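Pumphrey Pencil Case Review: Three Weeks With the White One

Filed under: Desk stuff, Things I bought so you can think about it first
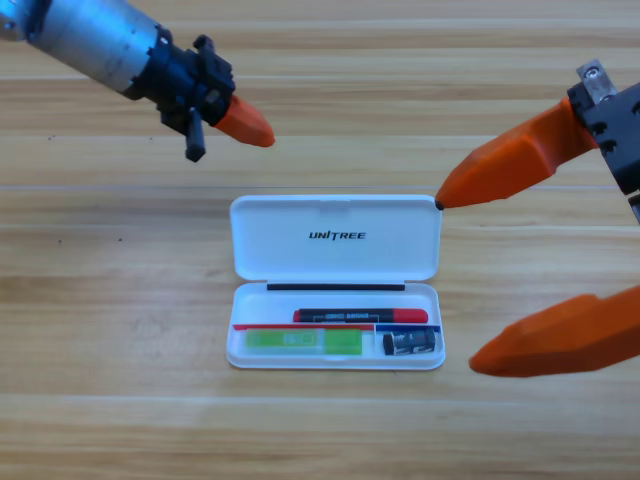

The white case, open, on the table where most of my reviewing gets done.

I have owned a great many pencil cases for a grown person with one job. The last was a Jivis roll, a handsome thing that took so long to untie that I mostly wrote with whatever was lying next to it. Before that there was a tin. The tin was fine until I took it to a library.

So I came to the Pumphrey with modest hopes. I ordered it from Clilura for $19, which is more than I like to pay for a bag for pencils and less than I paid for the roll. It showed up in 3 days in a box that would have held a toaster.

White is a brave color for something whose whole life is spent in the company of graphite. Mine has a gray smudge near one corner by now and a dot of blue ink I've decided to stop looking at. A damp cloth took care of most of the smudge the first time and less of it the second. If you're the type who puts pens away uncapped, get a darker one, or get a different personality.

The opening is the best part. I can get a whole hand in and come out with the thing I wanted, and the eraser no longer has to be dug out from under everything like a fossil. With the Fenent case I reviewed last spring, I used to tip the lot onto the table and start over, so this is progress.

Closing it is less fun. The zipper runs well along the straight part and then sulks at the corners, where it wants two hands and some encouragement. It has loosened up a bit since the first week. I wouldn't call it smooth.

Capacity is good if you're sensible. I keep pencils, a few pens, a sharpener and a short ruler in mine and it shuts without a fight. The seller's page claims it will take a full set of markers as well. I tried. It shut, in the sense that a suitcase shuts when you sit on it, and it rolled off the couch shortly afterward.

There's lettering on the inside of the lid, which I could have done without, but it's survived my thumb so far. The lettering on the Fenent was gone inside a month.

Would I buy it again? Yes, probably, in navy. For a desk at home the white is pleasant to look at and easy to find under a pile of mail. For a school backpack I'd give it until the first leaky pen.

Score: 3 and a half out of 5. It loses a point for the corners and a half for the marker claim.

Comments

inkyelbow: Same zipper problem here. I rubbed a candle along the teeth and it's much better at the corners now. Smells faintly of vanilla.

deskbound889: Does it stand up on its own when it's open? My kid needs one that stands.

Reply from the author: Mine leans on things. I'd get a cup.

mapleandlead: I still have my Jivis roll and I will not hear a word against it.

Contact | Privacy | © Slow Stationery Reviews | Back to top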